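로봇을 가르치는 데 필요한 것은 로봇이 아니라고, 오데티(Odetti)의 소개 책자 첫 장에 적혀 있다. 필요한 것은 손 두 개와 약간의 인내심, 그리고 당연히 오데티의 제품이다. 값은 세트당 1,839달러. 인내심은 별매다.

제품 이름은 플라이너(Fliner). 사람이 양손에 하나씩 쥐고 쓰는 집게형 그리퍼 한 쌍이다. 사람이 이걸로 물건을 집고 옮기면 손의 움직임이 고스란히 기록되고, 나중에 로봇 팔이 그 기록을 보고 배운다. 원격 조종 장비를 들여놓을 예산도 자리도 없는 작은 연구실이 주 고객이라는데, 예산도 자리도 없기로는 잡지사 편집부만 한 곳이 드물어서 2월 한 달 동안 빌려 써 봤다.

상자를 열면 그리퍼 두 개와 케이블 한 뭉치, 그리고 설명서가 나온다. 설명서는 40쪽이다. 그중 절반이 보정 이야기다. 보정은 손잡이를 천천히 세 방향으로 돌리는 일인데, 여기서 '천천히'란 지하철에서 남의 발을 밟지 않으려고 움직이는 정도의 속도를 뜻한다. 급하게 돌리면 프로그램이 조용히 처음 화면으로 돌아간다. 경고음 하나 없다. 북유럽풍 예의라고 해 두자.

막상 손에 쥐면 첫인상은 나쁘지 않다. 무게는 손목 쪽으로 잘 실려 있고, 집게는 생각보다 부드럽게 닫힌다. 문제는 20분쯤 지나서 온다. 평생 다섯 손가락으로 살아온 사람이 갑자기 두 손가락짜리 생물이 되면 컵 하나 옮기는 데도 작전이 필요하다. 필자는 첫날 볼펜 뚜껑을 닫으려다 볼펜과 뚜껑과 자존심을 차례로 떨어뜨렸다. 그 과정도 빠짐없이 저장됐다. 삭제 버튼은 메뉴를 세 번 들어가야 나온다.

경쟁 제품인 아마노(Amano)의 키트와 견주면 장단점이 꽤 선명하다. 아마노는 무선이고 가벼운데, 배터리가 꼭 잘되던 순간에 끊긴다. 플라이너는 유선이라 끊길 일이 없다. 그 대신 케이블이 팔꿈치에 걸리고 의자 다리에 걸리고, 한번은 커피잔에도 걸렸다. 기록 품질은 플라이너 쪽이 낫다. 양손을 같이 쓰는 동작에서 좌우 시간이 어긋나는 일이 거의 없었고, 손목을 심하게 꺾어도 위치가 튀지 않았다. 소프트웨어는 둘 다 엔지니어가 엔지니어를 위해 만들었다는 점에서 우열을 가리기 어렵다.

구독 서비스 이야기도 해야겠다. 오데티는 쇠콜름(Sokholm)이라는 이름으로 기록 검수를 대행해 준다. 서툰 동작을 골라내고 쓸 만한 것만 추려 돌려주는 서비스다. 우리가 보낸 첫 묶음은 상당히 가벼워져서 돌아왔다. 함께 온 의견란에는 "망설임이 많음"이라고만 적혀 있었다. 반박하지 못했다.
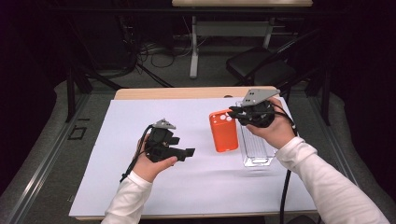
글·사진 편집부 | 장비 체험

손에 익은 뒤로는 과제를 조금씩 바꿔 갔다. 흰 종이를 깐 작은 탁자에 투명한 플라스틱 트레이를 놓고, 휴대전화 케이스처럼 생긴 주황색 물건을 양손으로 다루는 식이다. 말로 하면 싱겁다. 해 보면 두 집게가 서로 길을 비켜 주는 데만도 제법 정신을 써야 한다. 얇은 물건은 세우기보다 세운 채로 놓기가 어려웠고, 트레이 가장자리는 늘 생각보다 집게 끝에 가까웠다.

그래도 셋째 주쯤 되니 몸이 먼저 알아들었다. 어깨에 힘이 빠지고 케이블도 덜 걸렸다. 다만 부작용이 있다. 점심때 젓가락을 들었는데 반찬 앞에서 손목 각도부터 재고 있었다.

살 만한가. 로봇 팔이 이미 있고 양손 동작을 많이 모아야 하는 곳이라면 값을 한다. 로봇 팔이 없는 곳이라면 아주 비싼 집게 두 개가 생긴다. 편집부는 후자라서 대여 기간이 끝나자마자 반납했는데, 보증금 환급 신청서에도 보정 확인란이 있었다.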